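Search this site Enter keyword Go

Writing to your council member from the kitchen table

Most letters to a city council get read by one staff person who has a stack of them. A letter that gets to the point has a better chance than a long one. These tips come from four years of writing to the council in Janen about police staffing, street lights and the Brondeck Road substation.

Pick one subject. If you are upset about response times and also about the parking rules, write two letters and mail them on different days. A letter with both will be filed under one of them.

Put the ask in the first two sentences. "Please vote against closing the Brondeck Road substation" is enough. Follow with your street and how long you have lived there. Leave off your opinion of the mayor.

Use the number of the item if there is one. The agenda is posted at the library and on the city website, usually by noon, and each item has a number in the left margin. Copy it exactly.

Keep a folder. A plain manila one works, or a dish tub if you have a lot of paper. Ours holds the agendas, a copy of every letter sent, and the replies stapled behind the letters they answer. Write the month on the top corner in marker. When a council member says in October that the matter was never brought up in spring, you can pull the sheet.

Check figures before you use them. During the substation fight a flyer went around saying 4,000 residents had signed the petition. The clerk's count was 1,744. That was still a good number for the Stevska district, but the council spent most of the meeting on the flyer and very little on the substation. Call the clerk's office and ask.

Print in 12 point or larger. Handwriting is fine if it is neat. Use black ink, since blue comes out faint when they scan it. 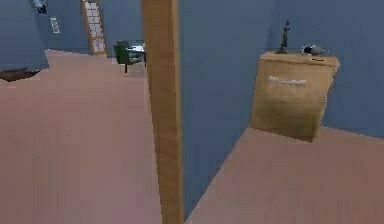

A reader in the Stamatopoulos Street area wrote in to say that phone calls did more for her than letters ever had. She calls before 9 in the morning, gives her address, says yes or no on the item and hangs up. She has been told the calls are tallied on a sheet that goes to the members before the vote, and she thinks a form letter gets counted once no matter how many people send it.

Calling is worth doing. I would still send the letter, so there is something on paper with a date on it. If you use a form letter from a neighborhood group, change the opening and add a line of your own about your block.

For speaking at the meeting, you get 2 minutes. Read your remarks out loud at home with the oven timer running. One typed page, double spaced, is usually too long. Mark the sentence you can skip if the person ahead of you already said it.

Be polite to the officers and the clerks at the door. They did not write the budget.

Envelopes: use the city hall address, with the member's name on the first line. Mail sent to a member's home tends to go unanswered. Allow four days before the meeting for it to be put in the packet. Anything that comes in later may be handed out at the meeting, but don't count on it being read.

Stamps keep best flat in the folder. In a damp kitchen drawer they stick together.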